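Facilities Helpdesk -- Narnari, Flondport site
Category: Drinking water and refreshments
Subject: Water jugs moving forward on the storage rack; one jug found leaking
Priority: Normal (raised from Low)
Status: Resolved, under observation

Initial report

The department wishes to report a problem with the metal rack on which the full water jugs are kept. Jugs placed on the rack do not remain fully seated. Over the course of a working day some of them creep towards the front, and staff have twice found a jug with its neck standing well proud of the upright. No jug has fallen. On the last occasion there was also a small pool of water on the floor under the rack, and it is not clear whether the two matters are connected.

The jugs are supplied by Flosus under the site agreement. The rack was supplied separately by Van Hecke and was assembled on delivery. It was moved along the wall before the summer to allow the skirting to be repainted, and the department believes that the movement of the jugs was first noticed after it was put back.

We should be grateful for advice on whether the rack may stay in use in the meantime.

First response -- Helpdesk

Thank you for your report. The rack may remain in use subject to the following.

Please do not load the top level until the inspection has been carried out. Full jugs should be placed on the lower levels first and pushed back as far as they will go. Any jug which is damp to the touch should be set upright on the floor, away from the walkway, and labelled "Do not use".

Please also let us know whether the feet of the rack have been adjusted at any time, and whether the pool of water was found below one particular position or along the whole width.

Further information from the department

We have no record of the feet being adjusted. The water was below the left-hand end only. It was mopped up and a dry paper towel was laid in the same place overnight. The towel was wet in the morning. The jug directly above was taken down, and a second towel stayed dry.

The affected jug has been kept for collection. The seal on the cap is intact as far as can be judged by eye.

Inspection

The rack was inspected on Friday. It was left where it stands, against the wall, with the blue jugs stacked one above another, so that it could be checked under its normal load.

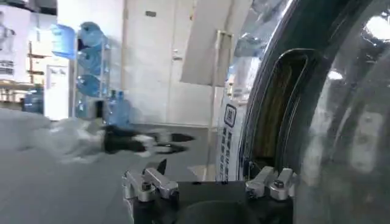
Flosus, asked for a comment on the leaking jug, answered that a slow leak with an unbroken seal usually means a hairline crack in the shoulder or the base, and that such a jug should on no account be put on a dispenser. The company asked that it be handed to the driver at the next delivery and said that a replacement would be left without charge. It added that its jugs are meant to lie level or with the neck very slightly raised, and that a rack leaning towards the front will let them travel, particularly on a floor where trolleys pass.

The Helpdesk accepts this explanation. Findings at the inspection were as follows.

A spirit level laid across the rack from side to side showed no fault. Laid from back to front, it showed a fall towards the front at both ends, the left-hand end being the worse. The difference measured at the feet was 14 mm at the left and 4 mm at the right.

The rear feet had been wound out, presumably when the rack was put back after the painting. The front feet were fully wound in. The locking nuts were loose on all of them.

The joints between the shelves and the uprights were sound. No bent parts, cracked welds or sharp edges were found.

The floor below the rack was checked for lifting and staining. A faint tide mark was present at the left-hand end and came away with warm water and ordinary floor cleaner.

Action taken

1. All jugs were taken off the rack and wiped dry. Caps, shoulders and bases were checked under a torch. No further leaks were found.
2. The rear feet were wound in and the front feet brought out until the rack stood level in both directions.
3. The locking nuts were tightened with a spanner.
4. The jugs were put back from the bottom upwards, and the level was checked again under load. A small correction was needed at the left.
5. A strip of masking tape was put on the floor along the front feet -- any later shift in the position of the rack will show against it.

Query from the department

The department asked whether the rack ought to be fixed to the wall, and whether fewer jugs could be held so that the top level would not be needed at all.

Response -- Helpdesk

On the first point, Van Hecke's assembly sheet for this model calls for a wall bracket only where the rack is extended beyond its standard height. It has not been extended. A bracket can be fitted on request, although the wall would have to be checked for pipes beforehand.

On the second point, the meter sheet kept with the dispensers shows 2,033 litres drawn since the last change of filter. Deliveries at the present size are therefore justified, but they could be split. The department may ask Flosus for two smaller drops in place of the single monthly one. Please note that the order form has to be signed by the budget holder and that the change takes effect from the following month.

The top level may now be loaded again. Empty jugs should not be returned to the rack; they belong in the collection crate by the goods entrance.

Follow-up

The department reports that the jugs have stayed in place and that the floor is dry. The rack has not shifted against the tape. The cracked jug was collected and a replacement received.

The request for a wall bracket has been withdrawn. The request for split deliveries has been passed to Purchasing under a separate ticket. The tape will be left down until the October walk-round, when the locking nuts are to be checked once more.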